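Trarent Support - Ticket 1700
Subject: Corn episodes rejected at upload, "start state mismatch"
Opened by: Montri Wattanapong
Assigned to: Cameron Cruickshank
Product: Merby recorder, Nuchit uploader
Status: Pending customer

Montri Wattanapong, 9:12 am
We are collecting two-arm demonstrations for the corn task on the Clonamar kitchen set. Target is 251 accepted episodes. Since the update, Nuchit throws out more than 30 in every batch of 50. The error is always "start state mismatch" and it names the fixed camera. Wrist cameras pass. I restarted the recorder and cleared the upload cache, no change. Fixed camera view attached.
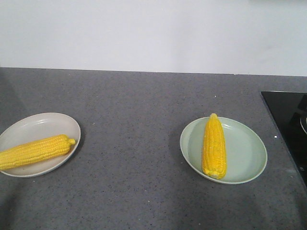
The start state check compares the first image of each episode with a stored reference, and it has a tolerance for how far objects can move. We shift things on purpose between episodes so the model doesn't learn one position. The ear on the green plate points front to back and the one on the cream plate lies across it, and the cream plate runs out of view on the left. I suspect the check wants both plates fully in view. Operators were never told that.

Cameron Cruickshank, 10:40 am
Thanks. The plate position should not matter by itself. Please send:
1. The task config file
2. One wrist camera image from a rejected episode
3. The log from the first failed upload

Montri Wattanapong, 11:25 am
Config and log attached. Wrist image below.

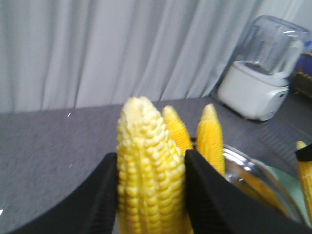
Wrist camera, ear held between the fingers, two more ears behind it, apparently in the steel bowl.

Cameron Cruickshank, 1:50 pm
Found it in the config. "reference_mode" is set to "single", so every episode is compared with the first one in the batch. The update changed the default and your file had no value for it. For a task where you vary the layout it should be "set".

Steps:
- Stop the recorder
- Change reference_mode to "set"
- Point reference_dir at the folder of approved start images
- Run the uploader again with --recheck

No need to record the rejected episodes again. They are still on the local disk.

Montri Wattanapong, 3:05 pm
Recheck done on the first batch. All but two went through. Those two say "object missing, left plate", so the cropped plate does matter for some of them - can the object check be loosened separately?

Cameron Cruickshank, 3:30 pm
Yes, set min_visible under the plate entry. Start at 0.5 and send me the result. Leaving this open until the other batches are rechecked.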